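Automation and the Kitchen Floor: A Matter of Job Design

Prerneo operates staff kitchens at 6 sites and employs 124 people in them. In December it will decide whether to extend its utensil-handling trial with Frandsen beyond the test bench. The debate has so far dealt mainly with headcount. In our view, the content of the jobs that remain deserves equal attention. 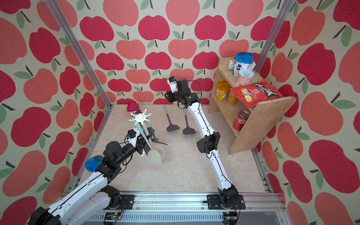
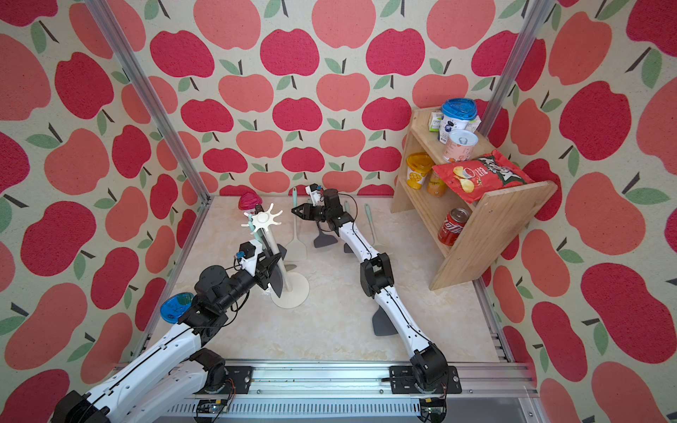
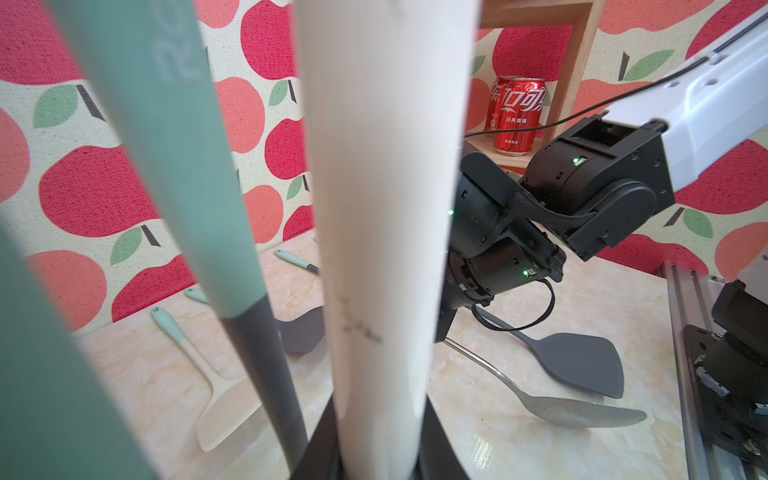

Robot arms, spatulas and turners at the work surface.

Sorting and hanging utensils is dull work, and few employees would ask to keep it. It is also work done at a slower pace, between periods of heat and noise. If those minutes are simply filled with more time at the grill – as the first staffing plan from Indura proposed – the working day becomes harder, even though a tedious task has been removed.

Management has promised 20 hours of training for each affected employee. The promise is welcome, but training should lead to a position with a title and a pay grade. An employee who clears faults and resets a station is performing skilled work and should be paid for it. At the Ondik site, roughly 80 percent of kitchen staff asked for this in writing.

We therefore support the extension on two conditions: that rest time be protected in the schedule, and that the new duties be graded before the equipment is installed.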